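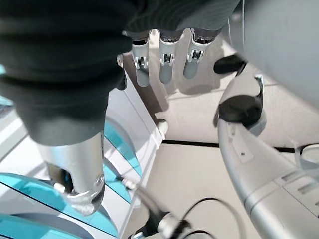 In Praise of Ribbing
Speaker notes, Annapurna Nadar
Amville Knit Night, March 7, 2022

Slide 1. Hello. Wait for the chairs to stop scraping. Thank Cyrill Prantl for the projector and for the introduction, whatever he ends up saying in it.

Tell them up front there will be no lace tonight. Anyone who came for lace may leave with dignity during the next slide.

Slide 2. What ribbing is for. Knit columns come forward, purl columns drop back, and the fabric pulls in on itself like someone on a crowded bus. Pull it sideways and it gives. Let go and it mostly comes back. Stress "mostly." Hold up the gray Clonitz sweater, whose left cuff stopped coming back in my second year of owning it.

Slide 3. Direction. Most of us run the ribs up and down the sleeve and never think about it again. Turn them so they go around, and you get a sleeve that squashes lengthwise like an accordion. Good at an elbow. Terrible if you like your sleeves to stay where you left them. Pass both swatches around. Ask for them back. (Last time I got one back.)

Slide 4. Folds. A tube with too much length will bunch, and it bunches at the bend. You can call this slouch and charge extra for it, as Penrose does in their fall pattern book. My own view is that one deep fold is a design decision and four is a measuring error.

Pause here. Somebody always looks down at their own sleeve.

Slide 5. The cuff edge. Cast on too loosely and it flares. Cast on too tightly and you will need help getting undressed. A slight flare is fine on a coat that goes over other things. Mention the Penrose jacket: 80 stitches at the wrist, on a wrist that wanted a good many fewer. I wore it to a wedding and collected rice.

Skip the tubular cast-on demo if we are past 8:30. If we are not, do it slowly, and do not say "it's easy." I said that in Clulel and a man put his needles down and went to stand by the coffee.

Slide 6. Dark yarn. Everyone loves charcoal until they have to fix a dropped stitch in it. Use a lamp. Put a white towel in your lap. Do not knit it during a movie, however well you know the movie.

Slide 7. Questions. The first will be about blocking acrylic. Answer it kindly. The second will be from Cyrill and will be about socks.

Handouts are by the door. I printed 13, so share. Next meeting is in May, topic is buttonholes, bring something you don't mind cutting.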